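Do you need a special cleaner for a white tabletop?

I doubt it. The Drivell spray costs more than my lunch, and the label promises 100 uses, which I don't believe either. A drop of dish soap in a bowl of warm water and a well-wrung cloth have done the same job at my house for nine years.

Baking soda paste gets recommended everywhere. Try it somewhere hidden first – it can dull a glossy finish, and you won't get the shine back. 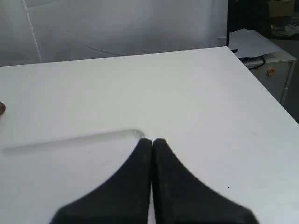
Page last changed: March

Small dark specks show up on white long before they would on oak. Wipe first, then try a fingernail or an old plastic card on whatever stays put. Skip the melamine sponge. Jannik Haberkorn wrote in to say his never left a mark. Maybe so, but I'd want to see that table under a lamp.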